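# Breakfast bench, Nornov cell: setup and upkeep

Notes for whoever is running the two-arm table this week. Written by Yaa Amissah, with corrections from Narayanan Hegde. Last gone over February 24, 2024. 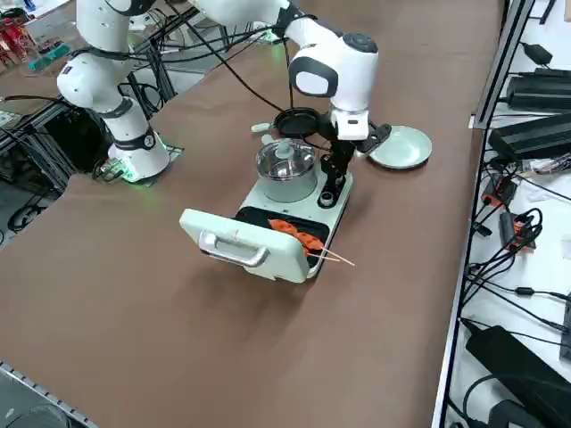

## What's on the table

Two white arms share one brown tabletop with a mint-green breakfast maker between them. The maker has a small lidded pot at the back and a griddle at the front with a fold-down door, so there's a lot to practise in a very small space, and we love it for that! The plate lives to the right of the maker, under the right arm's reach. Skewers go on the black tray with the stick ends pointing out to the right.

We call the arms Left and Right in all the logs. Please don't use "near" and "far", because Divya's desk is on the other side.

## Starting up

1. Check that the bolts on the left mounting plate are snug. Hand tight plus a quarter turn, no more.
2. Look along the cables that loop behind the maker. They should hang free of the pot lid.
3. Power up Left, then Right. Wait for the green light at each base.
4. Run `home_both`. Right comes in high and from the back, so keep your head out of there.
5. Run `check_grip` on Right with the round black lid. If it slips, see "Gripper" further down.
6. Put the maker on its marks and open the door by hand the first time.

If the lights don't come on, go to the white shelf on the right-hand side before you touch anything else. Nine times out of ten it's one of the orange connectors not pushed home. Push until it clicks.

## Gripper

The black gripper on Right is the part that needs the most love. Wipe the fingertips with a barely damp cloth at the end of every session. Skewer glaze is surprisingly good at turning a clean grasp into a slow slide.

- `grip_force` is set to 83 in `cell.yaml`. Sowmya tried higher and it marked the lid.
- Tips get changed at 1000 closes. The counter is in the log header and has to be reset by hand.
- Keep the cable down the arm slack enough for a full wrist turn. Try it slowly before you trust it.

## Moving the maker

If you shift it, even a little, redo the touch-off: pot lid knob, door handle, right front corner of the tray. It takes a few minutes and it's really satisfying to watch the next run land dead on. Save the result as a new file and leave the old one alone.

## Runs so far

| Task | Runs logged |
|---|---|
| Lid off, lid on | 561 |
| Skewers to plate | 326 |

Failed runs are kept in the same folders with `_f` on the end. They're well worth a look, especially the skewer ones.

## Still to do

- [ ] Tidy the power bricks on the shelf (Niamh has ties)
- [ ] Label both orange connectors
- [x] New home pose for Left, clear of the pot
- [ ] Door closing with Left only. Narayanan has a first version on the `door-left` branch, please try it and tell him how it goes!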